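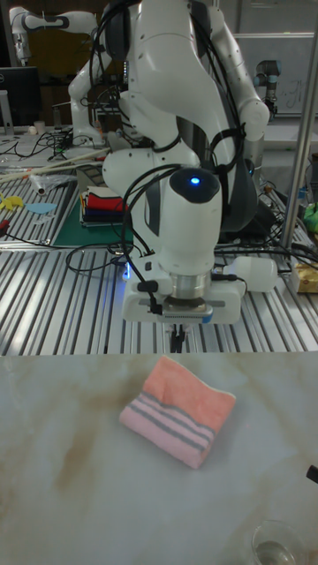 Slide 1. Arm over the folding table, gripper pointing down.

Notes for the Lodance session, Wednesday, 2:30 p.m. Presenter: Anayeli Aguirre. Keep to 18 minutes and leave the rest for the floor.

Opening. State the scope first. This talk covers house rules for arms that handle cloth on an open bench. It does not replace the risk assessment for the cell. People at Pendlow asked for one list they could tape to the bench, and the list we gave them is the basis of these slides.

Rule 1, table state. Before any recorded run the operator clears the work surface to the edge of the arm's reach. Tools, cups and packaging go to the back bench. If an item has to stay, it goes on the run sheet with its position. We reviewed 418 runs against this rule and found 81 with at least one item on the surface that was missing from the sheet. Pause here. Someone will ask about severity. Answer: we did not grade it, we only logged it.

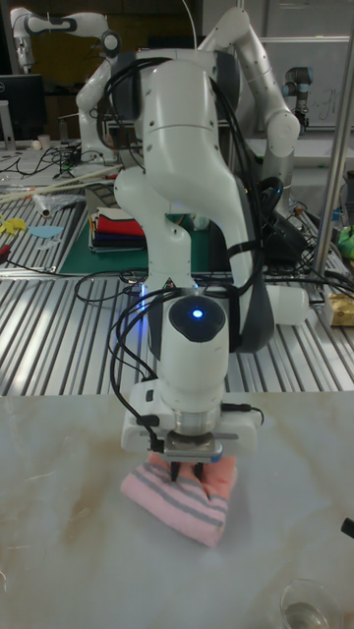 Rule 2 covers liquids and glassware. The wording is short: no open container on the same surface as the workpiece, full or not. The Contreras draft allowed containers outside the programmed path, and we dropped that. A programmed path says little about where a towel goes once a fold is pinched and lifted, and a loose corner can reach well past the fingers. The glass at the lower right, with a little liquid in the bottom, would be a finding under our text. Under the Contreras text it would depend on the path file. We prefer a rule that can be checked by looking.

Rule 3, cable dressing. Cables are strapped to the links and must leave enough slack at each joint for full travel. Check slack by jogging each joint to both limits at reduced speed before the first run of the day. Loops that can catch on a neighboring arm get a second strap. Replace straps when the edge frays.

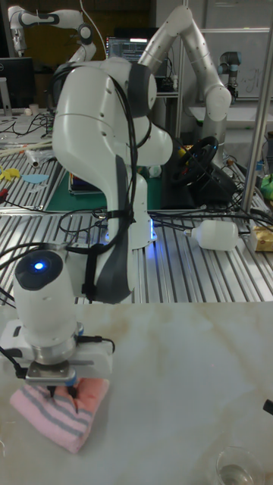 The same check applies after any tool change, including a change of fingers only. Endis records it as a separate line on the sheet with the operator's initials, and we have copied that.

Rule 4, contact with the table. Set the lowest finger height against the bare surface, then add the cloth. Do not set it on top of a folded stack - the stack compresses and the number drifts. Recheck every 120 cycles or at a shift change, whichever comes first.

Rule 5, neighboring arms. Any arm that can reach the shared bench is either in the same stop circuit or powered down. Parked under software hold does not count. Expect pushback from the integrators on this one. Refer them to the handout, page 2.

Close with the open item: cloth thickness limits for rule 4. Draft due in October. Comments to Anayeli on the printed form.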